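Preguntas que me hacéis sobre la cesta de los picoteos

Desde que conté que en casa teníamos una cesta gris encima de la mesa para las barritas, las galletas y demás, me llegan las mismas dudas una y otra vez. Las junto aquí y así las tenéis a mano (y yo dejo de copiar y pegar, que ya me tocaba).

¿Por qué una cesta de plástico y no un cajón?
Porque en el cajón se me olvidaba todo. Una vez saqué una bolsa de frutos secos del fondo que daba miedo. Con la cesta calada veo los colores por los huecos y ya sé si queda algo o toca comprar.

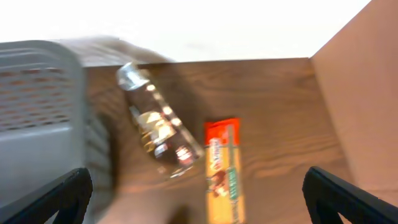

Club de Despensa Ronereo · Grupo de meriendas

¿La botella también va dentro?
¡No! Yo la botella la dejo tumbada en la mesa con la barrita al lado mientras organizo, y lo que es bebida se va luego a la nevera. Si la metes en la cesta te come medio sitio y encima aplasta las galletas.

¿Cada cuánto la vacías?
Cada 2 semanas, normalmente a las 5 de la tarde, con el café. Lo saco todo a la mesa, miro fechas, paso un trapo por la cesta y vuelvo a llenarla. Paora Ellery, del grupo, lo hace una vez al mes y le va bien, pero en su casa comen menos dulce que en la mía...

¿Cómo ordenas lo de dentro?
Pues mira, poco. Lo alto detrás, lo pequeño delante y lo que caduca antes, arriba del todo. Probé con separadores en febrero y duraron 4 días.

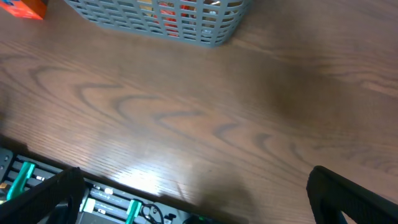 Lectura: 2 min

¿Las cajas de cartón las guardas enteras?
Depende. Si la caja está recién abierta la dejo fuera, cerca de la cesta, y cuando va por la mitad paso los sobres sueltos dentro y tiro el cartón. Carleen McKinnon recorta la fecha y la pega con una pinza, idea que le he robado descaradamente.

¿No se raya la mesa de madera?
La mía tiene bastante brillo y sí, se le nota todo. Levanto la cesta para moverla, nada de arrastrarla, y para las migas uso un paño apenas húmedo y luego otro seco.

¿Y si tengo niños que arrasan?
Pon solo lo de un par de días y guarda el resto en alto. A mí me funciona a ratos, no os voy a engañar.

¿Puedo mandar mi propia pregunta?
Claro, dejadla en los comentarios. Voy contestando cuando puedo, sobre todo por la noche.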